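### 3.2 データの収集手順

本研究では、食器の片付け動作を学習するために、遠隔操作によって手本データを収集した。収集はRind環境と呼ぶ作業台で行い、操作者は2名である。作業台は二方を壁に囲まれた角にあり、壁紙には植物の模様が印刷されている。背景の模様が多い場所を選んだのは、学習した方策が単純な背景だけに依存することを避けるためである。画像は手首の近くに取り付けた小型カメラから取得し、関節角度および指の開き幅と同時に記録した。図2に手首カメラの画像を二つ示す。(a)では、開いた二本の指の間にトレイの底面が見えている。 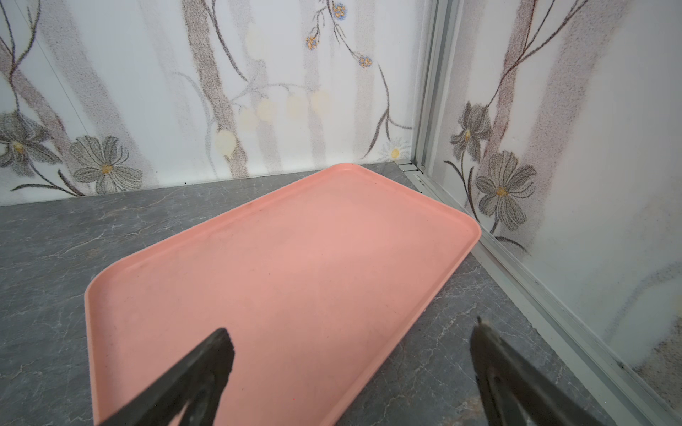

では、一つの手本はどこで始まり、どこで終わると定めるべきか。本研究では、操作者が最初の指令を送った時刻を開始とし、指を開いたまま腕が2秒間静止した時刻を終了とした。この規則により、操作者の間で記録の長さの差が小さくなった。

収集した手本は合計で2,000件を超えた。そのうち、通信の遅れによって画像と関節角度の時刻がずれたもの、および操作者が途中で中止したものを除外し、最終的に1,296件を学習に用いた。除外の判定は、Kemovという自作の確認ツールで再生しながら、人の目で行った。判定に迷う手本は、二人の操作者が別々に確認し、意見が一致した場合だけ残した。

物体の初期配置は14種類を用意した。各配置では、トレイの角度とマグカップの位置を変更した。図2(b)では、二つのマグカップがほとんど接する位置にある。このように物体どうしが近い配置では、指を入れる方向が限られるため、操作者による動作の違いが大きくなりやすい。 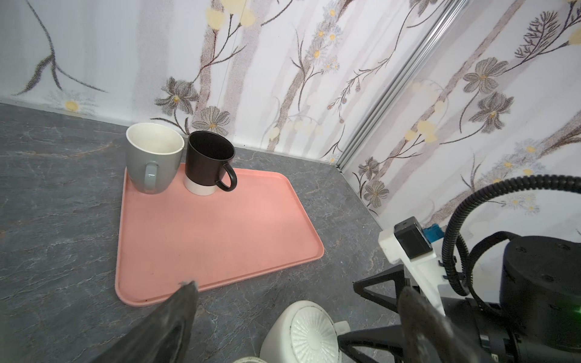 Jummai Adebisiからは、難しい配置の手本だけを増やすと、方策が易しい配置でも不必要に遅い接近をするようになるのではないか、という指摘を受けた。著者らもこの可能性を認め、学習時には各配置から同じ確率で手本を抽出することにした。ただし、抽出の比率を変えた場合の比較は十分に行っておらず、4.3節では均等な抽出の結果のみを報告する。

なお、操作者の習熟の影響を調べるため、手本には収集の順番も記録した。初期の手本は動作がやや遅く、指の位置を修正する回数も多い傾向があったが、これらは除外せずに使用した。

図2：収集環境における手首カメラの画像。(a) トレイと開いた指。(b) トレイ付近の二つのマグカップ。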